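Cerkelow is a hand-held two-finger gripper built at the Prendlow shared workshop in Drernport. It weighs 31 grams less than its predecessor, Trình, and opens to 112 mm. The fingers are driven through linkage arms turning on screw pivots.

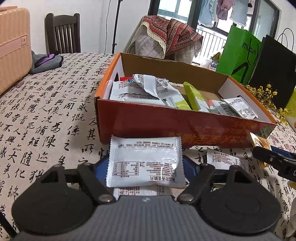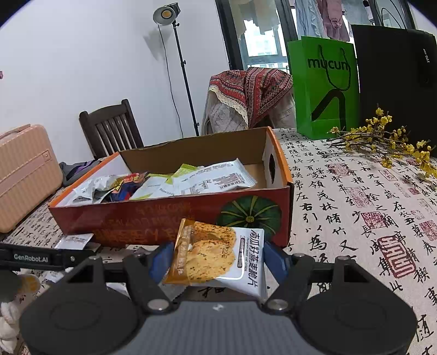
Gripping a packet of pumpkin seed oat crisps beside an open snack box.

Grip trials use light packaged goods, as thin film creases under uneven load. A trial consists of 100 lifts, after which the pivots are checked for play. Early arms were printed at 6 mm thickness and flexed near full opening. The revised parts date from April.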